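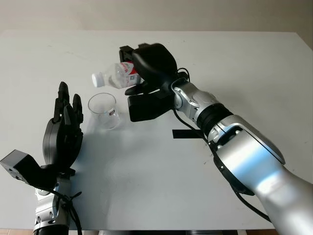 Henrike Mühlbauer would begin by banning the word "safe" from any sentence that describes a robot without naming its task. A standard, she pointed out when we met at the Mindov test hall in Uriddale, does not certify an arm. It applies to an application: this arm, this hand, this object, this table, these people within reach.

Mühlbauer writes the working rules for two-arm manipulation at Mindov. The current version has 60 clauses, and she considers that too many. Most of our conversation concerned the ones that operators skip.

The first is the written task description. Before an arm is powered, the operator fills in a single page with the object, its mass when full, the grip to be used, and the worst thing that can happen if the grip fails. "People write 'bottle' and think they are finished," she said. "Is it full? Is the cap on? A hand that holds a rigid part at a given force will crush a thin plastic bottle at that same force. The page is where you find that out, and it takes 4 minutes."

Liquids have their own section. A first run of any pouring task is done with the container closed, so that the path of both arms can be checked with no risk of a spill. The second run uses an open container and 200 milliliters of water. Nothing else is permitted until both runs have been logged. Connectors below table height must be covered or moved, and cable loops along the forearm are inspected at full extension and again at full fold. She has rejected setups for a cable that was fine in one position and tight in the other.

I asked whether plain water on a bench justified that much procedure. She said the water was a minor concern. "Wet floor, wet table, then somebody steps in quickly with a paper towel while the arm is still enabled. That is the accident I am writing for. The towel, if you like."

The rule that follows from this is short. Nobody reaches into the shared area until the arms are in a monitored stop and the operator has said so aloud. A paused program does not count as a stop. Mühlbauer was firm on the distinction and repeated it later without being asked. A paused program may be waiting on a timer or a sensor signal, and the person at the table has no means of telling which.

The second arm gets more attention in her document than I expected. In many tasks one arm does the work while the other waits, and operators tend to treat the waiting arm as furniture. Clause 3 requires it to have a defined holding position, with its own speed limit and its own entry on the task page. "If it is powered, it is part of the task," she said. "I don't care that it has nothing to do in this step."

Fingered hands are a difficulty of a different kind. Force limits for contact with a person were worked out largely with flat or rounded surfaces in mind, and a hand offers many small edges and gaps that open and close. Her team measures at the fingertip, between adjacent fingers, and at the base of the thumb, then applies the lowest permitted value to the whole hand. It makes the hand slower than its maker intended. She accepts that.

Not everyone at the hall does. Baiba Mägi, who runs the Šimkus trials there, told me by phone that a single limit for the whole hand costs her a third of her cycle time, and that she would prefer separate values for each contact zone. Mühlbauer has read the proposal – it was on her desk, with notes in the margin – and does not reject it in principle. Her objection is to the evidence. Separate values require knowing which part of the hand will touch a person first, and she has not seen a method that predicts this with enough confidence.

On record keeping the two agree. Every dropped object is logged, including the ones that did no harm. The log is kept in Bista, the hall's internal reporting tool, and is read through once a month. Before that practice was adopted, drops were mentioned over coffee and forgotten. In the first review they found that most had occurred during the change of wrist angle, at a speed that had been copied from an older task with a lighter object.

The next revision of the rules is due in November. Mühlbauer wants to merge the clauses on table markings, which now appear in two places and use different terms for the same boundary. She also plans to add a rule on who may edit a speed value after the task page has been signed. At present the document does not say.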